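Dienstag, Werkstattbuch Gesum, Teil Handschuhdaten / Wäschenetz

So, endlich komme ich dazu, das von heute früh aufzuschreiben, bevor ich es wieder vergesse. Adanech und ich haben den ganzen Vormittag am Zeitversatz zwischen Kopfkamera und Handschuhen gesessen. Zur Erinnerung für alle, die letzte Woche nicht da waren: Die Fingerwinkel kamen im Log immer ein wenig zu spät an, und beim Wäschenetz fällt das besonders auf, weil das Greifen am Rand so eine kurze, kleine Bewegung ist. Im Bild ist der Stoff längst gefasst, und laut Handschuh steht der Zeigefinger noch offen.

Der Fehler saß im Treiber. Goel (unser Aufnahmedienst, für die Neuen) hat den Zeitstempel erst beim Leeren des Puffers gesetzt, also immer für ein ganzes Paket auf einmal. Adanech hat das umgebaut, jetzt stempelt der Lesethread jede Probe einzeln. Danach lag der Versatz links bei 2 ms und rechts bei 18 ms. Links bin ich also sehr glücklich, rechts noch nicht so ganz.
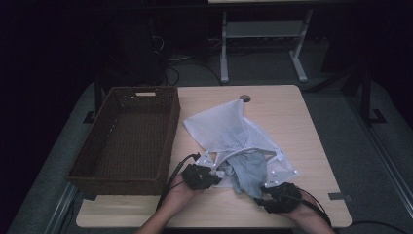

Warum rechts schlechter ist, wissen wir noch nicht. Mein Verdacht ist der Hub, an dem auch noch das Debugkabel hängt, Adanech tippt eher auf die Priorität des Threads. Wir haben uns freundlich darauf geeinigt, beides zu probieren, aber bitte nacheinander, sonst weiß hinterher wieder keiner, woran es lag!

Noch etwas zur Segmentierung. Folge 437 ist ein schönes Sorgenkind: Das Netz ist hell, der Tisch ist hell, und durch die Maschen sieht man, was darunter liegt. Brorkard zieht die Maske deshalb gern quer über die Tischplatte. Mit der kleineren Kachelgröße wurde es deutlich besser, dafür zerfällt das Kleidungsstück im Netz in lauter Inseln. Ich habe beide Masken unter coldale/netz abgelegt, schaut gern mal drüber, vielleicht seht ihr mehr als ich.

Den Puffer habe ich vorerst auf 2000 Proben gelassen. Kleiner wäre schöner, aber dann meckert der Schreiber, und dafür hatte ich heute keine Nerven mehr.

Offen:
Hub rechts tauschen, dann neu messen
Threadpriorität (Adanech)
alte Folgen nachträglich verschieben oder neu aufnehmen? Ich bin für neu aufnehmen, lasse mich aber überreden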